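滚筒洗衣机内筒有味道，网上说的“筒自洁加小苏打白醋”到底有没有用？

版块：家电与洗护
发布于 8月31日 星期六

提问者：半桶水
家里的滚筒用了3年，前开门的，深灰色外壳。从入夏开始，洗出来的毛巾晾干以后总有一股闷味，刚收下来闻不太出来，一擦脸沾了水就冒出来了。

我先说一下已经做过的，免得大家又从头劝一遍：
洗衣液换过2种，没区别。
筒自洁程序跑过，90度那一档，跑完当天确实没味，过几天又回来了。
小苏打和白醋按短视频里的办法一起倒进去，泡沫冒得挺热闹，味道该在还在。
洗衣液盒抽出来刷过，里面有一层黏的东西，刷掉了。

上周打了个清洗公司的电话，叫Clencombe，客服一听“有味道”三个字就说必须拆筒，报价257元，还说内筒背面“百分之百全是污垢”。机器他都没看过，怎么知道百分之百？我打开门往里看，不锈钢的地方挺亮的。当然我也明白，看得见的这一面亮，不代表背面干净，可是让我凭一句话就掏钱，我心里不踏实。

另外有人在业主群里推一种叫Stakier的泡腾清洁片，98元一盒，说丢一片进去就行。我看配料写得含含糊糊，评论区又清一色夸，越看越不敢买。

想问三件事：
一，味道到底多半出在哪里，是筒，还是别的地方？
二，拆洗值不值，有没有办法先判断再决定？
三，平时怎么用才不会反复？
只想听自己动手弄过的人说，复制粘贴的就免了。

回答者：拧螺丝的老陆
发布于提问当天，获赞较多

先回你的一：我的经验是，先别盯着筒，先查门封圈。

你说打开门往里看很亮，这很正常。不锈钢内筒天天被衣服和水蹭，能看到的那一面想脏都难。拿这个来证明机器干净，或者反过来，师傅拿手机对着筒拍一张“清洗后亮如新”给你看，我都不太信。清洗前它也差不多这么亮。

门口那一圈黑色橡胶就不一样了。它有一道往里折的褶，洗完以后水、毛絮、头发、没化开的洗衣粉全在那道褶里待着。很多人擦的是外面那一面，擦得很勤，褶子从来没翻开过。 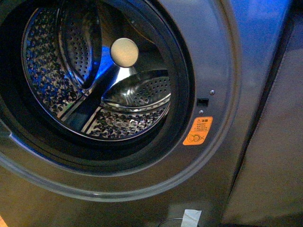 检查的办法不用花钱。洗完一桶衣服，隔一晚上，第二天早上把胶圈下半部分的褶用手指掰开，拿一张白色厨房纸伸进去，贴着底慢慢擦一圈。纸上发灰，有滑腻感，凑近闻就是你毛巾上那个味，那问题至少有一大半在这里。纸上基本干净，再往下查。

第二处是底部的排水过滤器。大多数滚筒右下角或者左下角有一个小盖板，掀开，里面有旋钮。动手前断电、关水龙头，刚洗过高温的等水凉透再开，地上垫毛巾，拿个浅盘接着，旋钮慢慢松。我家那台第一次打开，流出来的水是臭的，里面还有一团缠在一起的线头和一个硬币。你列了那么多做过的事，唯独没提这个，我估计你没开过。

第三处是洗衣液盒后面的那个腔，不光是盒子本身。盒子抽出来以后，拿手电往里照，顶上那一面经常发黑，用旧牙刷伸进去刷。

这三处都弄干净了，再跑一次高温筒自洁。顺序很重要，你之前是先自洁、别处没动，味道过几天回来不奇怪。

小苏打加白醋，我的看法是别一起放。一个偏碱一个偏酸，碰到一块儿先互相抵消了，冒的泡是二氧化碳，看着解气，剩下的水没什么清洁力。单独用柠檬酸除水垢是有用的，可你这个听起来像油脂和洗涤剂残留，跟水垢不是一回事。还有，醋别长期往里倒，橡胶件受不受得了，各家说法不一样，说明书没写可以我就不倒。

含氯的漂白剂更要小心，绝对不能和醋或者别的酸性东西一起用，会出有毒气体。有的视频里教人“强力组合”，看到就划走。

关于二，我给个自己的标准，你参考就行。上面几处全清过，高温自洁连着做了2次，平时也开门晾着，还有味，或者洗出来的深色衣服上老粘一些褐色的碎片，那时候再谈拆洗。没到这一步就叫人拆筒，我觉得亏。拆一次要动的零件不少，装回去以后胶圈没卡到位，漏水；配重块螺丝没拧够，脱水时咣咣响。这些我在别人家都见过。

真要拆，打电话时先问清楚：
漏水谁负责，保多久，写不写在单子上。
报价含不含胶圈卡簧这类小件。
拆下来能不能让你在旁边看着。
如果拆开发现不脏，收不收全款。
最后这一条多数公司会含糊过去，含糊的我就不叫。“百分之百全是污垢”这种话，电话里说出来的，听听就算了。

回答者：晾衣绳
发布于提问次日

楼上说得差不多了，补充几句，也有不同意见。

我觉得洗涤剂放多这件事没人提。你换了牌子没区别，那有没有减过量？我以前按瓶盖倒，一盖满的，后来减到一半不到，衣服照样干净，胶圈里那层滑腻的东西明显少了。瓶身上建议的用量是卖洗衣液的人写的，他当然不会劝你少用。柔顺剂我干脆停了，毛巾反而更吸水。

清洁片我买过，不是Stakier，是另外一个叫Arnthorpe的，朋友团购顺带的。用完筒里有股柠檬香，香了一礼拜，然后原味返场。说它完全没用可能有点冤，因为我同一天也擦了胶圈，到底是谁的功劳我分不清。所以那些“用了立刻没味”的评论，我一般会想，他是不是也顺手干了别的。98元一盒我肯定不买。

不同意楼上的一点：他说隔一晚再查，我家要是隔一晚，胶圈早就被我开着门晾干了，擦不出什么。你平时如果也开门晾，那洗完马上掰开看水积在哪里更直接。

毛巾本身也得管。毛巾已经有味的话，机器弄得再干净，第一桶出来可能还是有味，别急着下结论说白忙了。先用60度单独洗一遍，看洗标允许再开，洗完马上拿出来晒。我家那位喜欢晚上洗、早上晾，一夜闷在筒里，什么机器都扛不住。

回答者：Quiroga售后小站
发布于提问次日

亲，洗衣机建议每3个月深度拆洗一次，内筒夹层的细菌肉眼看不见，会引起各种皮肤问题。我们支持上门，全城可约，详情看主页，现在预约有优惠。

　　晾衣绳 回复：每3个月拆一次筒，机器是拿来洗衣服还是拿来给你们拆的？“各种皮肤问题”是哪几种，有出处吗？
　　拧螺丝的老陆 回复：已举报广告。

提问者补充：
过滤器确实没开过，我连那儿有个盖子都不知道。刚才开了，水流了小半盘，颜色发灰，味道跟毛巾上的一模一样，另外掏出来一只娃娃袜子。胶圈的褶也翻了，下半圈擦了好几张纸才不见灰。自洁正在跑。

毛巾先单独洗，洗衣液减半，过两个星期再来说有没有反复。在那之前我不点“已解决”，上回自洁跑完我也以为好了。拆洗的预约先取消了，客服又打来一次，说再不拆就来不及了，我问来不及什么，他说系统显示我家机器属于高危。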